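Section 4. Filling and First Use

Welcome back! By now your Nutstead Lobo humidifier should be out of its carton and resting somewhere level – a desk or nightstand is fine, as long as it's well away from books and bedding.

1. Lift off the lid and rinse the tank twice with cool water, then wipe the rim with a plain paper towel.

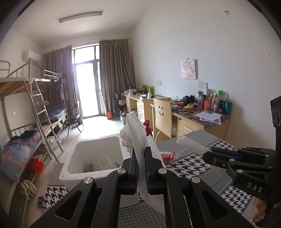 Scented wipes leave a film that the Lobo will happily breathe out for days, so please keep those for other chores.

2. Pour in 600 ml of cool tap water. If your water is hard, add one Olgate filter disc and give it 2 minutes to soak.

Note: The fill line sits a little lower on the older Gravier tank. Stop at 240 ml if yours is one of those.

3. Dry the outside of the tank and the base, and take your time around the power socket.

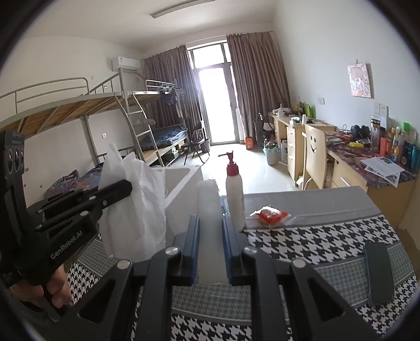
4. Set the lid back on and turn it until it clicks – a gentle click, no muscle needed.

Caution: Never fill the tank while the base is plugged in. If light 929 comes on, unplug the unit and go back to step 1.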